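About Tekum

Most pages like this one promise to transform your business. We test office furniture and desk equipment, and we have yet to see a chair transform anything.

Tekum started in Dakcombe in a unit behind the bus depot, after its founders had bought one too many "posture-correcting" stools for a previous employer. The stools wobbled. The maker's leaflet said the wobble was good for you. Nobody could produce a study, so we asked for our money back and began keeping notes.

The notes are now a library of 633 reports, open to subscribers and written in plain English. We take no advertising and we don't accept free samples. If a maker wants a product looked at, they can tell us it exists and we will buy it from a shop like everyone else.

What we doubt

The word "ergonomic", for a start. It has no fixed meaning on a box and can be printed by anyone with a printer. We are also wary of lifetime guarantees (whose lifetime?), of star ratings, and of any survey paid for by the people selling the answer. Our own marks are open to argument too. We have changed 14 of them after readers wrote in, and the old mark stays on the report next to the new one.

Who pays

Subscribers do, mostly councils, schools and small firms. A second office opened in Sundeton in June. It does the chairs, having the bigger lift. 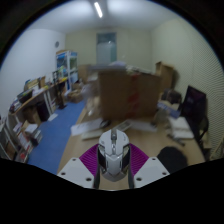 One subscriber in Fjeld wrote that our reports were "gloomy reading, and I'd have liked a plain list of what to buy". We don't publish one. A desk that suits a tall clerk in a quiet room may be useless to somebody else, and a list would hide that.

Complaints go to the Dakcombe office and are answered by whoever wrote the report.

Page last checked October 28, 2022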